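Reviews > Back of House > Hanging and Sorting

New | Most read | Gear | Staffing | Letters

Molholm Twin-Arm Hanging Station, reviewed
by Heiðrún Sveinbjörnsson
2020-11-14

The sales sheet for the Molholm says it "gives staff their hands back." I run the clothing side at Clendach, a secondhand business, and I would like to know where it thinks our hands have been. We've had the thing on a trial lease through Hellwig, who also do our racking, and the lease runs until the end of December. I was asked to decide whether we keep it. What follows is more or less what I told my boss, with the swearing taken out.

The job is the dull one. A garment comes in, somebody puts it on a hanger, the hanger goes on a rail. The Molholm has two arms, so it can hold the cloth with one and the hanger with the other.

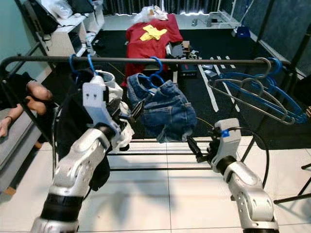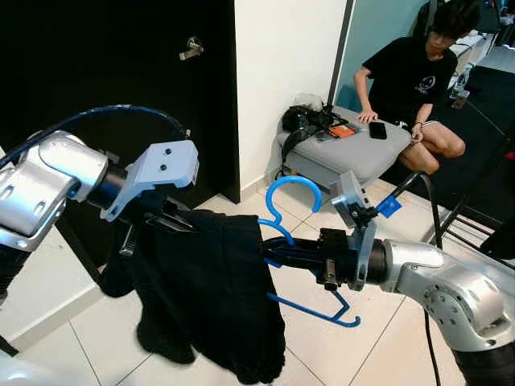
Molholm arms on hanging work: at the rack in the first, garment in one gripper and hanger in the other in the second.

What it's like to work next to

Slow. I don't mind slow from a trainee, because a trainee speeds up. The Molholm had the same pace in its third week as in its first, and Hellwig's fitter told me that a software update would help. The update came. I couldn't tell the difference and neither could Pascal Kuhlmann, who had it on his shift more than anyone.

I'll give it the hanger grip. Those black fingers close on a plastic hanger and hold it at an angle I'd find awkward after an hour, and the arm doesn't care. Cloth is where it gets into trouble. Anything dark and soft bunches up, and then it has to find a neckline or a waistband in a lump of fabric. Denim is easier for it, as you'd expect, since denim keeps its shape. We gave it a lot of denim toward the end, which I suppose means it trained us.

It also wants its hangers a certain way. Wire ones mixed in with plastic slowed it down on our rail, so somebody had to go through and pull them out. That somebody was on my payroll.

The numbers

Pascal kept a log on a clipboard. Out of 358 garments he wrote down, 95 had to be rehung by a person. Hellwig say that's within what they would expect for mixed secondhand stock. Fine, but our stock is always mixed secondhand stock. The brochure talks about 2000 garments between service visits and says nothing I could find on how many of those are on straight.

The lease is $403 a week. I can't make that work on paper with a person standing by, and I wouldn't run it without one.

What changed for the people

This is the part I'd been most worried about, and it went differently from what I expected. No hours were cut. What happened was that hanging, which two people used to do while talking to each other, became one person watching. Pascal asked to come off it after ten days. He said he would sooner hang four rails himself than sit through one. Another of my team liked it fine and got very good at spotting when a sleeve was about to go wrong.

Watching is tiring in its own way, and it isn't in anyone's job description here. If you bring one of these in, write that down first and decide what it pays. We didn't, and I had to sort it out afterward with some annoyed people.

To be fair to it, one woman on my team has a bad shoulder, and reaching up to a rail all day is hard on her. On the days she was paired with the Molholm she went home less sore. I'd take that seriously if the machine could be trusted with knitwear. We stopped giving it knitwear.

Other things we looked at

Nostatia sell a plain hanging frame with a foot pedal. It holds the hanger at chest height and you dress it yourself. It has no motors worth mentioning and the shoulder problem mostly goes away. We borrowed one for a few days and I didn't get it back from the team without an argument.

Verdict

Send it back in December, and ask Hellwig again when it can do a soft black top as well as it does jeans. If your stock is all one thing, new and on matching hangers, you may get more out of it than we did. Ask for the trial first and keep your own log. Two stars, one of them for the shoulder.

Contact | Copyright Back of House Reviews | Back to top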